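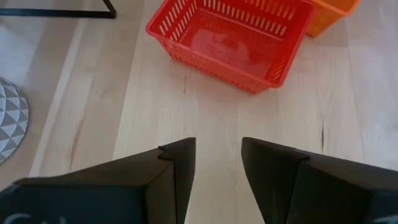

Greifer über der Holzfläche, roter Korb leer, der orange direkt daneben.

September, kurz nach dem Mittag. So, Einkaufsliste fürs nächste Quartal, bevor Albertina wieder fragt! Fingerpads zuerst: Brodstead will 22 Euro das Paar, Illholm ist billiger, liefert aber erst in drei Wochen (und beim letzten Mal wurden daraus fünf, seufz). Ich nehme Brodstead, zwei Paar auf Reserve.

Der dicke Brocken ist der zweite Greifer. Angebot von Kemeo liegt bei 1309 Euro netto, ohne Kabel – das Kabel vergesse ich jedes Mal, also hier fett im Kopf unterstreichen. Grigaitė hat noch nicht geantwortet, ich rufe morgen früh mal durch.

Körbe brauchen wir keine neuen, die Kunststoffdinger tun es für die Ablageversuche völlig. Lieber das Geld in eine bessere Kabelführung stecken.

Offen: Kostenstelle, Versand, Wartungsvertrag ja/nein?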